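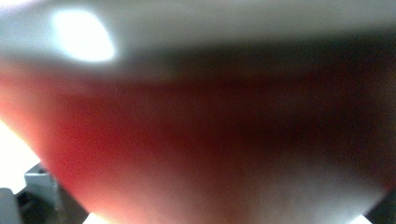
Last edited: Tuesday, 9:14 pm

Kitchen & Table > Dishes and Glassware > Red band under a pale rim, keep or pass along?

plumjar
Hello everybody, I'm back with another dish question (sorry, I know it's three this month). I'm thinning out the cupboard before the move to the Chu Street apartment and I keep stalling on the red pieces. Mine came from my aunt along with a box of odds and ends, no papers, and the bottoms are so worn I can't make out a maker. What gets me is the color. Pale on top, then that wide red, almost coral on one side and going down to a deep maroon on the other, with a big spot of shine up in the pale part. I could look at it all day. But I have shelf room for 10 bowls at the very most and I own far more than that, so something has to go. Would you keep the red ones or the plain white everyday set?

Member since December, 85 posts

oldspatula
Keep the red! White bowls can be had at any thrift store in the country for pocket change, and you'll never miss them. I let a red set go when we downsized and I still think about it every time I make tomato soup. That pale-into-red look reminds me of the Helberg bowls my mother used on Sundays, though I wouldn't swear to anything from one picture that close up.

1,801 posts

tansy_and_rye
I'm going to disagree, kindly. Red glazes look wonderful on the shelf, but I eat out of my bowls, and oatmeal in a dark red bowl looks like nothing much at all. I kept the white and gave my red ones to my niece, and I've never once been sorry. Also, oldspatula, I don't see Helberg in it. The Helbergs I've had were flatter in the finish. With that much gloss I'd lean toward Kotina.

783 posts

oldspatula
Could be Kotina, I'll give you that. I won't budge on the oatmeal though, it tastes the same!

bovard_road
Could you get us one from farther back, plumjar, with the foot showing? All I can get from this is the color, and I'd love to see the whole shape. As for the move, wrap each one in a dish towel and stand them on edge in the box. Dish towels have to be packed anyway, and I got through two moves that way with one chip.

plumjar
Will do, bovard_road, once I dig them back out from behind the casserole dishes. I'm leaning toward keeping four of the red and filling in with white. Tansy, does your niece want any more?

tansy_and_rye
She would take every one you have. I'll message you tonight.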